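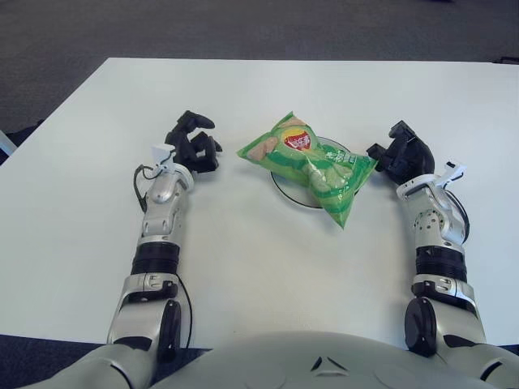 What's the village hall putting out with the tea this month? Crisps, and plenty of them, on proper plates.

I popped into Castcombe hall on Thursday, September 3, 2020 to hear how the snack swap is coming along, and I'm pleased to say it's going ahead! The shop at Talby has promised 300 bags for the season, in all sorts of flavours – a good few of them new to me. Bags go out sealed, one to a plate, so you can take yours back to your seat and open it there.

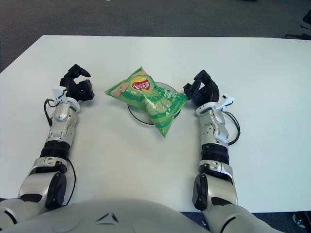 Gurkard wrote in to ask for something plainer as well, as two of the grandchildren won't touch anything but ready salted. Fair enough, and it's on the list.

The swap opens on the 14th and entry is free, though a packet to trade would be lovely. Plates are the hall's own, white with the dark rim, so please leave them behind when you go.
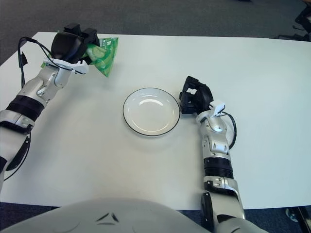

Spare bags can go home with you at the end – I've already got my eye on the green ones.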